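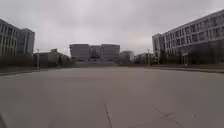 Grey sky, grey paving, big pale building. Morning, all.

1/ Right, a few of you asked how Kha and I manage date nights now we're both skint and knackered. Short version: we take turns, and whoever's turn it is gets six quid and no vetoes from the other one.

2/ September was mine. I did a charity shop swap in Urkstead. You split up at the door, three quid each, and buy the other person an outfit bit they have to wear to tea. Kha got me a waistcoat with ducks on. I've worn it twice since, make of that what you will.

3/ Kha's go was the bus one. Get on the 222, get off when the song in your shared earphones ends (we had one ear each, very romantic, very tangled) and eat at the first place you see. We ended up at Kekana having lentil soup and a massive argument over whether soup counts as dinner. It does!!

4/ Not all winners, mind. I tried a home quiz where you guess each other's answers and we were both in a mood by question 6. If you've had a long day do NOT ask your partner what your best quality is. Kha said "parking".

5/ Cheap ones we'd do again: cooking from whatever's at the back of the cupboard, reading each other the worst reviews of places we love, and the late walk round Wakow with a flask once the shops have shut.

6/ Next up is mine again and I'm stuck. Somebody mentioned the board game evening at Kerkeo but Kha is a horrible loser and I'm a worse winner. Any ideas for two people under six quid, stick them below. Nothing with running please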